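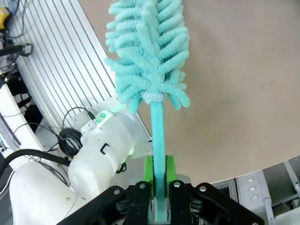 Stripping the finish off an old side table

The table came from a curb on Prasertsri, with one loose leg and a top covered in water rings. Structure first, finish second.

The leg joint is a single dowel. I pulled it, scraped the old glue out of the hole and off the peg, and reset it with wood glue. Clamp time was 24 hours. The other three legs passed a hand test, so I left them alone.

For the top I used a card scraper until most of the varnish was off, then sandpaper. I started at 86 grit by mistake — the label on my Flavex discs was smudged and they were 80. It made no difference. After that, 120, then 180. Going to 500 on bare wood is a waste of paper with an oil finish; I keep that grit for rubbing between coats.

Dust matters more than grit. Brush the top, wipe it with a cloth barely damp with mineral spirits, and let it dry before oiling. Rags go flat on concrete outdoors to dry, never in a pile.

Three thin coats of oil, one a day. Wiroj Suwannarat asked whether wax goes over this. It can, once the oil has cured. I waited nine days and skipped the wax.

The drawer still sticks on the left runner. I will plane it next week.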